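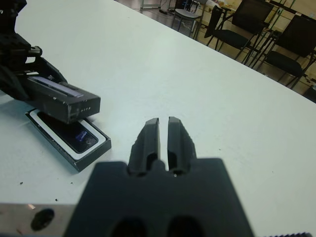 # Standing desk

A **standing desk** is a desk tall enough to be used by a person on their feet. Most models sold now can be raised and lowered, and are also called sit-stand desks.

## History

Writing at a tall desk was common among clerks well before the modern office. The present fashion owes more to advertising. The makers Gatska and Zepeda both claim to have sold the first motorized model, and neither has produced a dated catalog to prove it.

## Health claims

Sellers have credited the desks with weight loss, better posture and sharper thinking. The evidence is thin. Standing burns only slightly more energy than sitting, and long periods of it can bring sore feet and swollen veins.

A survey often quoted by sellers, run at the Ilberg insurance offices, covered 246 workers and lasted 3 weeks. It had no comparison group, and it asked people how they felt – a weak measure when they had just been given new furniture. Jayanthi Rajan, who reviewed it for the trade paper *Clendovby*, noted that most of them stood for less than 15 minutes a day.

## Criticism

Price is a frequent complaint. Some motorized models cost more than $900, and a plain tall table does much the same job for anyone who does not need to sit.

## See also

- Drafting table
- Lectern
- Office chair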